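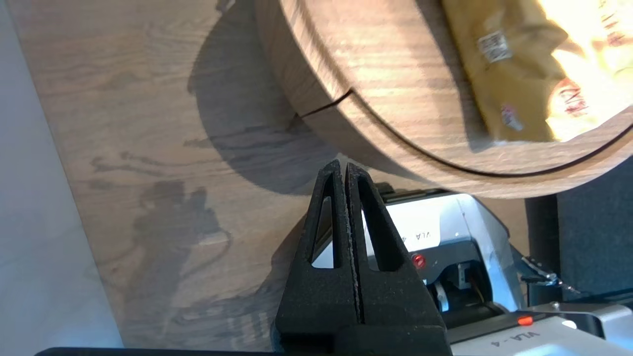

Wooden bowl, wooden table.

February 13, 2024

Spent the whole morning on the phone about the renters policy, so that's my Tuesday gone. The renewal from Pronex came back in December with the premium up 39 dollars and I just paid it like a dope and never read the thing. Then Saron Weldu had that pipe go upstairs from her over in Rolcombe, and she got me so worked up that I dug mine out of the drawer last night and read all 8 pages in bed. (Thrilling! Slept like a baby after.)

So my bike isn't covered once it leaves the building. It used to be! Upendo Kariuki at the Mirville office was really nice about it, she said they moved bikes onto a separate rider and there was a letter. I don't remember any letter. She's sending me the form again and I have to get it back with a photo of the serial number, so I guess I'll be lying on the floor of the bike room tomorrow with a flashlight.
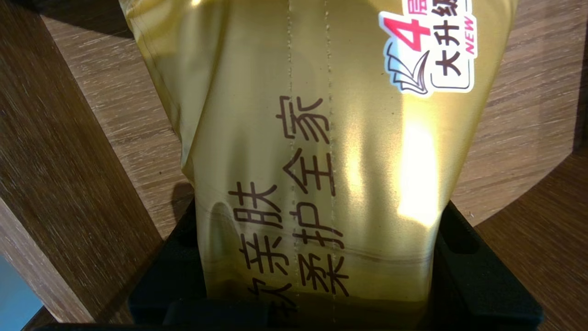
Gold wrapper, very shiny.

Called Victor on my lunch break to ask what he and Awuor pay. He thinks I'm over-insured on the jewelry (what jewelry??) and under on the laptop, and he's probably right. Awuor yelled from the other room that I should get replacement cost and not the other kind, where they knock off money for every year you've owned your couch. Mine is six years old, so they'd hand me some 2 bucks for it.

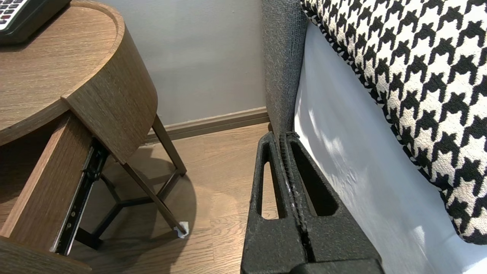 2 min read

Later. Mwangi Lema called back from Mfinanga with the other quote. A little cheaper, but the deductible is double and he couldn't tell me if water from a neighbor's place counts. He's going to ask somebody. I liked him, but I'm not switching on "I'll ask somebody."

Think I'll stay put, add the bike, drop the jewelry, and do the list of stuff this weekend, room by room. Saron says hers took all of Saturday and she still forgot the coats. Need to find the receipt for the laptop. Also call Mom back.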